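Giltdale Robotics Board > Simulation and Home Manipulation > Open day at Walora, notes

gantry_left
Went to the Walora open day on 18 May 2024. Posting notes for those who asked in the planning thread. I stayed for both sim sessions and skipped the hardware tour, so don't ask me about the arm.

The setup is a furnished apartment rendered in their own simulator, Isah. The policy gets a room, an object and a text instruction, and it has to find its own way there. Edin Jurić ran the first session and took instructions from the audience as long as they used objects from the list on the wall. No restarts between instructions unless the base got stuck.

Numbers from his slide: 3,341 evaluation episodes, 83 percent success over the full set. Success means the object ends within tolerance of the goal pose and the gripper is clear of it. He didn't break it down by room while I was there.

torque_budget
83 percent over what distribution, though? If most of those episodes start with the object in view, the number says very little about search. Did anyone ask?

gantry_left
Someone did. Start poses are sampled over the free floor area, with no visibility constraint. No figure for how many begin with line of sight.

torque_budget
Then it can't be compared with anything. Trotero reports the two cases separately and has done so from the first release.

mbrandt
Trotero also runs with ground truth object poses by default, so I would not hold it up as the standard. You have to turn that off in the config, and half the results posted on this board were made with it on.

torque_budget
It's documented.

mbrandt
It's documented in the changelog.

pallet_jack
Was at the second session, with Doina Halilović presenting. More useful than the first in my opinion. She kept the planner log open next to the camera view and read out the subgoals as they changed. The policy replans at 2 Hz, which is slower than I expected, and the base controller fills in between. On narrow passages you could see the base slow down waiting for the next subgoal.

She was also clear on what is not modeled. Floor friction is one constant everywhere. Doors are hinged bodies with damping but the latch is ignored. Lighting is fixed. Anyone planning transfer work should read that list first.

gantry_left
Agreed on the doors. I asked about the latch and was told it's planned for the June build.

One correction to my own post: the tolerance is on position only. Orientation is not scored. I had written "goal pose" from memory.

torque_budget
That's a large correction. Position only turns half of the placing tasks into dropping tasks.

pallet_jack
For small blocks I don't mind. For anything with a screen or a handle I do.

kestrel_nine
Could one of you post views from the apartment? I'm deciding whether our mapping code would cope with the textures. Low resolution is fine.

gantry_left
Three views, all from the apartment, at the resolution they come out of the simulator.

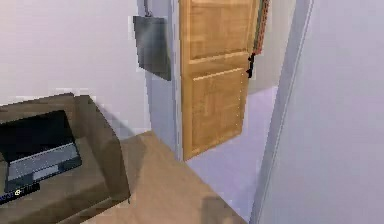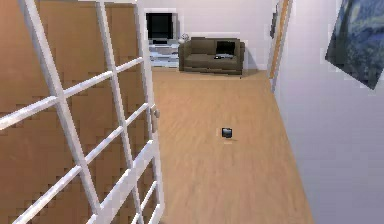
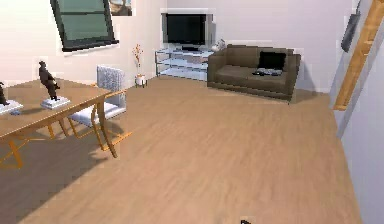 kestrel_nine
Thanks. The plain walls will be a problem for us. Our feature tracker wants texture and we lose scale within a few meters of blank surface. Does Isah export depth, or only color?

pallet_jack
Depth and segmentation, both at the same rate as color. The depth is noise free unless you add your own noise model.

mbrandt
Noise free depth on glass too? That would flatter any mapping result.

pallet_jack
Glass returns the depth of the pane. I asked her. There is a flag to make it return whatever is behind, off by default.

torque_budget
So neither setting looks like a real sensor. You'd want dropouts on glass, at least at shallow angles.

kestrel_nine
We have a dropout model from the corridor work that I can put on top. If someone has the export format spec, send it to me directly, the link on their page wants a login.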